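Handdale Library talk, April 18, 2024 — notes, Do-yoon So

Start on time. Thank Culla Historical Society for the chairs. Phones off.

Open with the flood story. August, creek over the road, 41 cartons of parish records on the bottom shelf. Keep it short, they know it.

Main point: know what you've got before you move any of it. We had 3187 items and a list covering maybe half. Don't get bogged down in the old card catalog, went on too long about that last time.

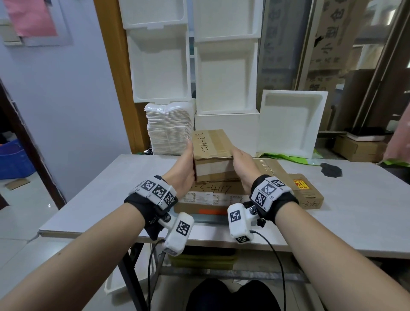 Small carton, number in black marker, tape along the top.

Numbering. Pencil on the folders, marker on the box. Never on the photgraphs. Pause for the ballpoint people.

Kartha letters — read the one about the orchard, first page only. 134 letters, 13 still with no date. Ask if anyone recognizes the handwriting, Mrs. Kesari thought she might.

Humidity slide, skip if past the half hour.

Money. Grant covers folders and boxes, not shelving. Say this twice.

Questions. If the scanning one comes up — yes, eventualy, newspapers first. Sign-up sheet by the kettle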